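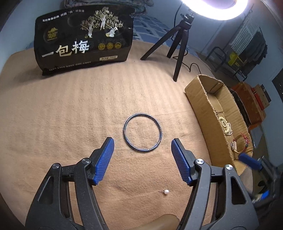 Home Reviews Craft & Sewing Storage Archive Contact

Fustel ribbed bedspread, tan, double

I bought this in March to replace a cotton throw that had gone thin in the middle. It came from the Druvetlow shop and was delivered folded in a plain bag. The colour is a flat tan with fine lines running through it, close to the picture on their website.

My bed is also where I sort jewellery, as I haven't got a desk. Most of my beads and odd pieces live in an open cardboard box, and they come out onto the cover when I want to restring something. On the old throw everything rolled towards whoever was sitting down. The ribs on this one are shallow, but they do slow a round bead down. Dark things show up well, such as a thin bangle. A pearl is harder to spot against the tan in the evening, so I keep a ring light on the bed.
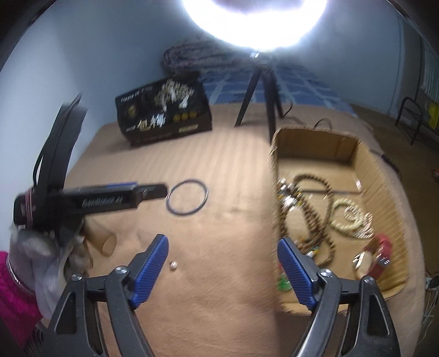
Cardboard slides over the ribs easily enough, so I can push a full tray across without lifting it. Small hooks are the weak point. An earring wire caught in the second week and pulled up a loop, which I eased back with a needle. I would keep open jump rings off it.

Washing is simple. I do it at 40 with a short spin and it dries overnight on the line. It shrank a little at the first wash, roughly 50 mm on the long side, and hasn't moved again. There was some fluff to begin with.

Lertchai Sriwong has the Salazar version, which is heavier and smoother. It looks smarter on a made bed but beads skate straight off it.

Four out of five. I'd buy it again in a darker shade if Fustel made one.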